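Section 6: Setting up and looking after the block-fitting cell

If you have worked through the earlier sections you will have a Tastwood cell standing level on its feet, wired in and talking to the control box. Well done, the heavy lifting is behind you! What is left is the pleasant part, teaching the gripper where things are and making sure it keeps finding them, and I would suggest a cup of tea before you begin, as it goes much better when you are not in a hurry.

You will need the set of coloured practice blocks, the two-millimetre hex key from the Omel tool roll, a soft dry cloth, a torch and the cell logbook. The pages for this section are headed "Fit and grip" and there is a tab on the side so you can find them with your hands full.

Caution: keep the yellow stop button within reach whenever the cell door is open, and never put your hand between the fingers while the drive light is lit, even if the arm looks as though it has gone to sleep.

6.1 Checking the drop into the slotted base

1. Put the red slotted base towards the back wall of the bin, with the slot running from left to right. It doesn't matter if it sits a little to one side of the middle, so long as you tell the cell where it is in step 3.

2. Lay one or two other pieces on the floor in front of it. The cell has to get used to having company, and a bin with only one thing in it teaches you very little about how it will behave on a working day.

3. On the control box choose Teach, then Base, and follow the prompts until the outline on the display lies neatly over the top of the base.

4. Choose Slow Drop and let the arm bring the yellow block down to the slot. Set the speed to 13 and leave it there for now, however tempting it is to nudge it up. Press Pause when the lower end of the block reaches the top of the base, and look at it from the front and then from the side. A small tilt is nothing to fret over, as the slot has enough give to take it, but if the block leans so far that one corner would land first, press Lift and go on to 6.2 before trying again.
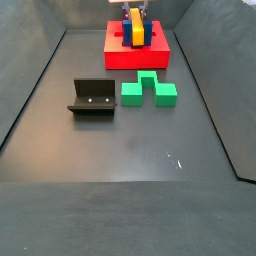

5. If you are content with the line-up, press Resume and stay with it until the arm has gone back to its rest position. Write the result in the logbook, good or bad. A page of bad drops is a very useful thing to have when you ring us.

Note: the walls of the bin slope, so a piece that gets knocked into a corner may end up leaning. Set it flat again by hand with the drive light off.

6.2 Squaring the grip

Most poor drops begin with a poor pick-up, so this is the place to spend your time. Vibeke Oddsson, who wrote the first edition of this guide, used to do this check every morning before she took her coat off, and her cell ran for 600 shifts on its first set of pads.

1. Lay the long yellow block flat on the work surface, well clear of the walls.

2. Choose Close Gently. The fingers should come in from opposite sides and stop with a pad against each long side of the block.

3. Switch to the wrist view on the display and look at the two pads in turn. Each one should lie flat against its side of the block. If you see a wedge of light between a pad and the block, open the fingers, wipe the pads with the dry cloth and close them again before you reach for any tools.

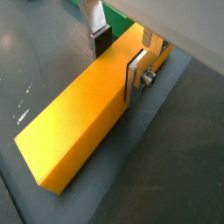
4. Should the gap still be there after wiping, press Open, switch off the drive and wait for the light to go out. Slacken the pad fixing by half a turn, press the pad square with your thumb and nip it up again. Half a turn really is plenty. If it comes out altogether you will be hunting for it under the bench, as I have done more often than I care to admit.

5. Close on the block once more and check that both sides have come right. Then run Lift and Hold for 127 seconds. The block should not slip.

Caution: don't use spirit, polish or kitchen spray on the pads. They go shiny and lose their bite, and the only cure is a new pair.

6.3 Working over the pocketed board

The red board with the recessed pockets asks rather more of the cell than the slotted base does, because the pieces are stepped and will only go in one way round.

1. Place the board flat and teach its position just as you did in 6.1, choosing Board in place of Base.

2. Bring the arm over the board with the step buttons and stop while the finger tips are still above it. Use the wrist view to see which pockets are free and whether any piece is sitting proud of its pocket.
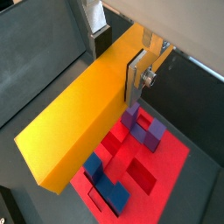 3. Take your time over the pieces made of joined cubes. Should one be only partly home, raise the arm, switch off the drive and seat it with a fingertip, or lift it out and let the cell have another go. Never use the gripper to push a piece down, as the board is foam and will remember the dent.

4. When all is well, choose Save Layout and give it a name you will still recognise in November. "Test" and "Test new" are not good names, and I speak as someone with a whole screen of them.

6.4 Regular care

Every day: wipe the floor of the bin and look over the pads.

Every week: check the bolts on the finger brackets for tightness with the drive off, and repeat the grip check in 6.2.

Every 2 months: teach the base and board positions afresh, even if nothing seems to have moved.

Spare pads and boards can be ordered from Pedach, and anything to do with the arm itself should go to the Grímsdóttir service desk. Please have the logbook open beside you when you ring.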